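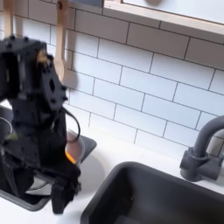 Last edited: Monday, 7:42 pm

Arkus arm kit, kitchen counter setup: worth it or not?

Posted by gravelpit27

I've had the Arkus kit set up on the kitchen counter for 36 days, so this is my write-up. I paid $2,725 for the base kit. The version with the second arm is $3,470 and I didn't get it.

What comes in the box: the arm in pieces, the gripper, servos, a controller board, power supply, a bag of screws and one long cable. The manual is a PDF. Assembly took me a weekend. Two of the brackets look identical and aren't, so lay them flat and compare the hole pattern before you bolt anything. I put the elbow together wrong and had to back out twelve screws.

I've been running it at the sink end, mostly picking up cups and small dishes. Plastic cups are fine. Glass is hit or miss. The stock fingers are thick and the pads are hard, so on a smooth tumbler it either slides or squeezes more than I like. I put shelf liner on the tips and that helped.

Software is okay. You move the arm by hand to teach it a path and it plays the path back. It lost my saved paths once after an update.

Overall I'd call it a decent kit at a price that is a little too high. Ask me whatever.

Reply from oldbeltsander

How's the cable? On mine it sticks out from the side and catches on things. I had it hook a mug handle the first week.

Reply from gravelpit27

Same. Mine hangs out in a loop. If you tie it down tight the upper joint can't reach its full range, so some slack has to stay. I haven't found a good answer.

Reply from Declan Greenwood

I sell a cable guide for this arm through Foley, so weigh what I say accordingly. Two clips, one below the elbow and one halfway up. Leave a hand's width of slack at the top joint only. You can do the same with zip ties and skip buying mine.

On price I disagree with the original post. Tesunard wants more than that for an arm with a shorter reach, and you can't get spare servos from them without sending the whole thing in. With Arkus I had a replacement in my mailbox in four days.

Reply from mrs_hobbs_lane

Four days? I waited five weeks for a servo. Emailed three times. When it came it was the wrong size horn. Support was polite but that didn't get my arm moving.

Reply from Declan Greenwood

When was that? They were out of stock for most of the spring.

Reply from mrs_hobbs_lane

April. They still had the kit listed as fully supported the whole time.

Reply from quarterturn

I don't see why anyone runs one of these next to a sink. It isn't sealed. The manual says dry indoor use on page 27. One splash in a servo housing and you're shopping for parts. Put it on a workbench.

Reply from gravelpit27

I bought it to try dish jobs, so the bench doesn't do much for me. I keep the tap off when the arm is powered and there's a board under the base. No water damage so far. I agree it isn't rated for it and I wouldn't leave it running with nobody in the room.

Reply from quarterturn

Your money. I'd at least put it on a GFCI outlet.

Reply from gravelpit27

It's on one.

Reply from oldbeltsander

Does yours shake at full speed? I get a wobble at the end of every move. Turning the speed down to 60 percent mostly fixed it, but then a single cup takes forever.

Reply from gravelpit27

Yes, some. Check the base clamp first. Mine had worked loose. After that I changed the ramp setting from "fast" to "medium" and left top speed alone. It still bounces a bit when the arm is stretched out.

Reply from lindenfork

Has anyone tried the Prindimine soft fingers on this? They list them as a fit for the Arkus gripper.

Reply from mrs_hobbs_lane

I have them. They fit after you file the mounting slot a little. Much better on glass, worse on anything flat like a saucer. They also pick up crumbs and need wiping off. I'd buy them again.

Reply from lindenfork

Thanks. So that's more money on top of the kit before it can hold a tumbler. I think I'll wait for a used one.

Reply from Declan Greenwood

Used is fine if the seller still has the controller. Ask them to power it up and move every joint before you pay. The shoulder servo is the one that wears.

Reply from gravelpit27

Edited the top post to add the part about the brackets, a couple of people messaged me about it. I'm ordering the soft fingers this week and will post back once they're on.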